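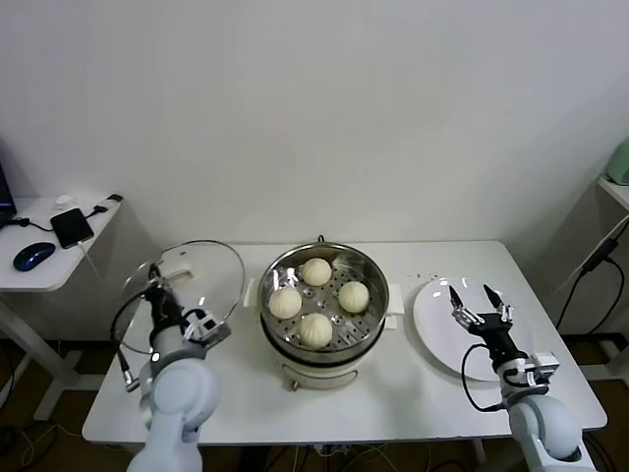 April, bun station, day 13

Bad afternoon. The left arm stopped with the glass lid in its gripper and would not come back. The sequence is simple enough: left arm takes the lid off the steamer, right arm moves the buns over to the plate, left arm puts the lid back. We had done it all morning without trouble.

At 3:40 the left wrist threw fault 1712, which is a torque limit. The arm held position, as it should. The right arm didn't. It is supposed to stop when the other one faults, and it carried on to the next bun with the lid held out over the table beside it. I hit the stop button. Nothing touched, nothing broke, but the gap between the right gripper and the glass was smaller than I want to see again.

Declan came over and we took the lid out by hand, him holding the glass and me releasing the gripper. The pot was still at 92 degrees C, so gloves on for both of us. I burned the side of my thumb anyway, on the rim. Cold tap for ten minutes, no blister so far.

Went through the log with Vasiliki after. The fault message from the left controller went out on time. The right one was still on the old Galent settings from before the update, and in those the shared stop is switched off. I did the update on the left arm myself and wrote "both" on the sheet. So that one is mine.

The torque fault is a separate thing. Thodoris thinks the wrist cable pulls when the lid is tilted far over. He may be right. He wants to reroute it. I would like to try a smaller tilt first, as it takes five minutes.

Until further notice the arms run one at a time, with a person at the button. Charalambos has the report and wants a stop test on both arms before anything hot goes on the table.

Tomorrow: load settings on right arm, check them on the screen, test with the pot cold. Ask Spyros for 2 pairs of longer gloves. Buns went in the trash.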